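3.2 What people keep, and for how long

When we began the household visits in February, we expected the long conversations to be about furniture, or perhaps kitchen knives, the sort of thing people inherit and feel they ought to talk about. We were quite unprepared for how much our hosts had to say about the small objects of the morning -- combs, shaving brushes, soap dishes, the mirror by the door. Of the 402 objects entered in the Wutness inventory, a good many of the ones with the richest stories behind them came out of a bathroom drawer, and it seemed only fair to give them a section of their own.

We asked the same opening question in each of the 14 homes: how long have you had this, and what would make you replace it? The second half proved far harder to answer than the first. One retired schoolteacher thought about it over most of a cup of tea and then told us that she supposed she would replace her comb "when it stopped being mine," and although we pressed her a little (gently, we hope) she did not care to say more. Others were practical. A missing tooth was forgiven, two were not, and a cracked handle was usually taped before it was thrown away.

Material came up again and again, nearly always without our asking. People spoke of wood as something that aged along with them, and they tended to describe plastic by its color or its price. Khurana, who carried out most of the visits, noted that hosts would often turn a wooden object over to its back before handing it to her, as though the back were the part worth seeing.

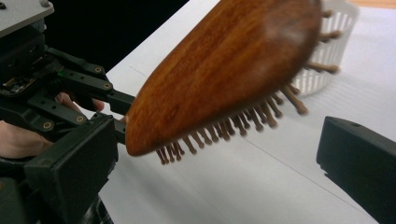 Figure 3. Wooden paddle hairbrush with wooden pins. The grain is visible along the back.

We do not want to make too much of this. Wood is fashionable again, and several of the younger participants had bought their brushes within the past year and spoke of them just as fondly as their older neighbors did of things they had owned for decades. Malhotra has suggested that fondness may come first and age second, so that an object is kept because it was liked from the start, and the years simply pile up behind it. Our interviews cannot settle the matter, but ten of the households told at least one story that fits his reading rather well.

Care routines were the other surprise. Oil was mentioned often, usually whatever was in the kitchen, and there was lively disagreement over soap. One couple in the Pulano group had been politely arguing about it for years -- he washed, she only wiped -- and they were delighted to have a visitor to put the case to. We recorded both methods without taking sides, and we return to the question of upkeep in Section 3.3, where the same couple appears again in connection with a bread board.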